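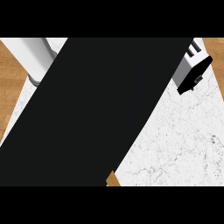
Skellow 17 and the kitchen problem

The April release of Skellow is out, and the planner has finally stopped treating kitchen counters as a matter of opinion.

Some background for those who skipped the last issue. Our motion planner gets its idea of the world from simulated kitchens: marble, wood floors, a toaster, the usual. It did well in them for months. Then Diễm Diệp noticed that it was padding every large flat surface twice, once in the collision checker and once in the scene loader, which left it convinced that a toaster near a dark slab could only be approached by prayer. Planning calls timed out after 45 seconds and logged the result as "success (empty)". We have changed that wording.

The padding now lives in one place, the scene loader, and you can set it per object. Sebastião Leite also rewrote the regression runner, so all 4000 saved scenes go through overnight. Of these, 3127 used to pass. I'd give you the new number, but Sebastião changed the definition of "pass" in the same commit – we have had words.

If you keep your own scene files, run the converter before you upgrade. It asks one question and the answer is yes.

Next up is camera noise, which Anouk Van der Linden has been promising since before I had this job.

Shares: 17 | Comments: 3

R. Pagano
Does the converter handle nested scenes? Mine are nested. Don't ask.

Annunziata O.
It does two levels. At three it just sits there.

gripe_queue
I had scripts that depended on "success (empty)".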